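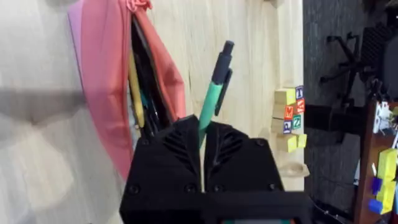
Last updated 28th April
3 min read

Mechanical or wooden for drafting transfer sheets?

stetsiuk_y
Redrawing 46 parcel sheets for the Plundville survey on drafting film, scale 1:1000. My wooden 2H goes blunt after two long boundaries and the line width drifts. Is a 0.5 mechanical good enough, or do I need a lead holder and pointer?

naltside_draft
0.5 is fine. Use film leads. Graphite made for paper smears on polyester and will not survive a damp cloth.

K. Stelmakh
Disagree on 0.5. At 1:1000 that line covers half a meter on the ground. Use 0.3 for boundaries and keep 0.5 for lettering.

naltside_draft
The 0.3 snaps every time it meets a straightedge. I went through a tube of 0.3 on one sheet of the Didenko job.

K. Stelmakh
Then you are extending too much lead. One click, hold it upright, light pressure. Straightedge with a raised edge, so the sleeve rides against it and the lead does not.

provis96
Lead holder for me. Slower, but you choose the point. Wipe it after sharpening or the dust ends up on the film.

stetsiuk_y
Tried 0.3 on sheet 1527 last night. Two breaks, both at the start of a stroke. Width is constant across the sheet — better than the wooden one by a long way. Lettering still looks thin when scanned.

K. Stelmakh
Letter in 0.5, one grade softer. Scan in grayscale and set the threshold afterward.

naltside_draft
Still say 0.5 throughout for anything that gets scanned.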